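Teaching the Hand: Our June Gallery
June – by Rhys Goodwin

I promised Tayla I'd finally put some of this online, so welcome to the gallery page for the Drunlow hand project! If you've only come across us through the Clatau newsletter, the short version is that we're a small group trying to get a robot hand to do small, fiddly table-top stuff, and the way we're doing it is by showing it. Over and over. A person guides the hand through a job, we save everything the wrist camera and the joints got up to, and that's one example. Then you reset the table and go again (and again, and then lunch).

We're at 1468 examples as I write this, and the goal for the summer is 2000. That sounded like a lot in the spring and now it sounds like a slow month. Shona Halliday does most of the driving – she has a much lighter touch than me, and her runs almost never get thrown out. Mine do. Rhys Ngata (yes, two of us, he goes by Ngata in the lab and I go by "the other one") looks after the recording software, which we call Kotian, and Clem Pearce goes through everything afterward and marks the start and finish of each try.

The wrist view is the one I get asked for the most, so it gets the big spot on the page. It's a funny angle if you're used to looking at robots from across the room. The thumb hogs a lot of the picture, and you get used to reading the job from whatever shows past it.

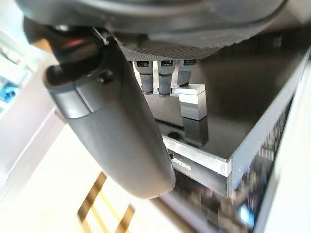
Three fingertips over the little silver block, with the right one touching the top of it. Big blurry thumb in front, as usual.

I'm really fond of that one! Touching is the part I care about most at the moment. Our early examples were nearly all big, bold grabs, and the model that came out of them was, well, bold. It would come in like it was swatting a fly. So Shona and I spent a good chunk of the month on nothing but gentle approaches, and Clem added a separate tag for first contact so we can pull those moments out and train on them by themselves.

Shiny stuff is its own adventure. A polished block on a glossy black top gives you a second, fainter block underneath, and I wanted plenty of that in the set. Tayla's feeling was that we should throw a matte cloth over everything and save ourselves the headache. We argued about it for most of an afternoon and ended up agreeing to do both, with the cloth sessions starting once Shona's back from Teveck.

A few people have written to ask what we throw away. Last time Clem went through a batch, 43 tries got pulled, mostly for boring reasons: the driver stopped halfway, or the recording started late, or somebody (me) bumped the table. We do keep the honest misses, where the fingers come down in the wrong spot and then fix it. Ngata thinks those recoveries are worth more than the perfect runs, and after looking at the last round of training I'm coming around to it.

Each driver does about 5 minutes of warm-up that doesn't get saved, just to get a feel for the lag, and then we're off. It's oddly relaxing work if you pick the right music – Shona does not let me pick the music.

I'll add more once Clem has sorted the next batch. If there's a certain object you'd like to see the hand have a go at, send me a note. Small, sturdy and not somebody's heirloom, please.

Contact: Rhys Goodwin, Drunlow hand project | © Drunlow | Back to top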